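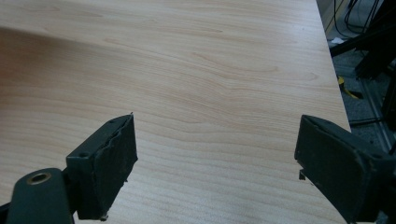 Brinville Dining Trail
Progress report to the Ultden Fund, second quarter
Submitted by Duyên Tôn, Program Manager

The trail opened to visitors in May with 18 participating restaurants. Staff issued 826 trail cards in the quarter, of which 324 have come back with at least one meal stamped. Returns were strongest at the lunch counters near the bus station and weakest in Prullport, where 2 kitchens closed for repairs and have since reopened.

The printed guide is finished. We ordered 2000 copies, and the hotels have taken about half. The Jia noodle house changed its hours after the guide went to press – a correction slip is being added to the remaining stock.

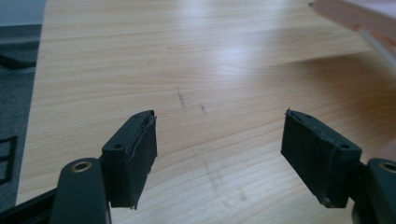
Spending is within the approved budget, apart from a small overrun on postage. We ask permission to cover it from the signage line, where the final invoice was lower than quoted.

Work for the next quarter includes a short diner survey, a revised map for Prullport, and evening hours at three more restaurants. Two of the three have agreed in writing. The survey draft will be sent to the Fund for comment before the end of August.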